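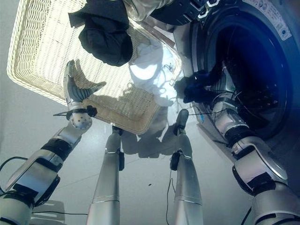
Inbox leftovers

Hala Erraji wrote in to say her bike has gone missing from the racks behind the Anedley pool. It's a 72 cm tall-rider frame, dark green, built by Gosling before they stopped doing custom work, with mismatched bar tape and a bell that sticks. The frame number ends in 3249. If someone offers it to you, get in touch with her or with the shop and please don't try to sort it out yourself.

Entries for the Pilberg night ride close at the end of December. The organizers have capped it at 700 riders this year after the bottleneck at the rail bridge last time. Lights are checked at the start and you will be sent home without them. There's no sweep vehicle after the second food stop, so carry two tubes and enough warm gear to sit at the side of the road for an hour.

Nerkow have sent word that their winter gloves are back in stock in small and extra large only. Medium is coming, they don't know when. I've worn a pair for two seasons and the left thumb has gone at the seam, but they're still warm.

The gravel series needs course marshals for the last round. You get lunch and a free entry next season. Be at the Anedley trailhead by 6:30 in the morning and bring your own chair.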